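Rurnton Home Page Project Notes FAQ Contact

Frequently asked questions about our recordings

Last updated August 2023

I get more or less the same emails every week, so I've put the answers in one place. I'm Ravinder, I run the recording side of Rurnton, and most of what follows is how we do things in our own room. Other groups do it differently and that's fine!

What are you collecting, in plain words?

Short recordings of a person guiding a robot arm through a small job with its gripper. Opening a lock, putting a lid on a jar, moving a sponge from one side of the sink to the other. Each recording is one try at one job, start to finish, and we call it an episode. The learning system gets the camera views plus where the arm was at each moment, and it tries to work out what a person would do next.

How many episodes do you have?

At last count 3744 in the folder, of which 3604 passed review. The rest are still there, just tagged so they stay out of training. Please don't delete them if you get write access (Mattes, I'm looking at you).

How many do you need for one job?

We aim for about 200 before we bother training anything. For an easy pick and place you may see something useful sooner. For fiddly things with hinges or small holes I'd keep going, and I'd change the starting position a lot more than feels natural. The first big batch I recorded in April had the object in nearly the same place every time, and the arm learned to reach for that place whether the object was there or not. I still have the video. It's painful.

Who drives the arm?

Mostly me, Mattes Schmieder and Kipchumba Ondieki. Kipchumba is the smoothest of us by a long way, and for a while we only wanted his episodes. Then Arlindo Batista, who does our training runs, asked for a mix - the system did better when it saw a few different styles, including some slower and clumsier ones. I was happy to supply those.

Do you keep the failed tries?

Yes, if the person kept trying. A missed grasp followed by a second go that works is one of the best things you can record, in my opinion, as it shows the way back from a mistake. What we tag out is stuff like a dropped object that rolled off where the arm can't reach, or a file where one camera stopped early.

Do I have to write a label for each one?

One sentence, typed before you start. Write it the way you'd say it to a friend: "take the key out of the cup" is great. "Execute key extraction" is not. If you end up doing something different from what you typed, fix the sentence afterward and keep the episode.

Which cameras do you use?

We use 2 views, one from the wrist and one from the side. The wrist view does most of the work once the fingers are near the object, and the side view helps with getting there. Don't nudge the side camera between sessions. If you do, write it in the log so Arlindo knows where the change starts.

What is Hulteo, and do I need it?

It's the little program we use for recording and for tagging episodes later. You need it if you want to add to our set. If you only want to look through the episodes, Akl will open them and it's a lot lighter.

Can I take breaks in the middle of a session?

Please do! Your hands get sloppy long before you notice. I stop when I catch myself rushing the last bit of the motion, and I usually come back to find the episodes just before the break were the worst of the day.

Should the light always be the same?

No, I'd let it vary. Blinds open, blinds shut, lamp on, lamp off. We kept it very tidy at first and paid for it when the sun came around. Same thing with the work surface - scuffs and bits of fluff can stay.

Can I use your episodes for my own project?

For study and research, sure. Write to Ľubomír Havlíček through the contact page and he'll send you the terms and a download link. For anything you plan to sell, talk to him first. The group at Ividier has its own copy with its own terms, so don't go by theirs.
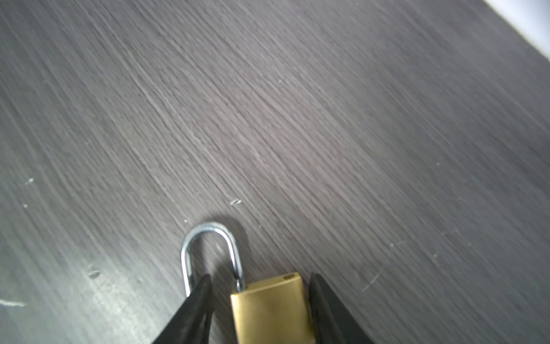 How long should one episode be?

Most of ours run under a minute. Start recording just before the arm moves, stop once the job is done and the arm is still, and split anything longer into separate jobs with their own labels.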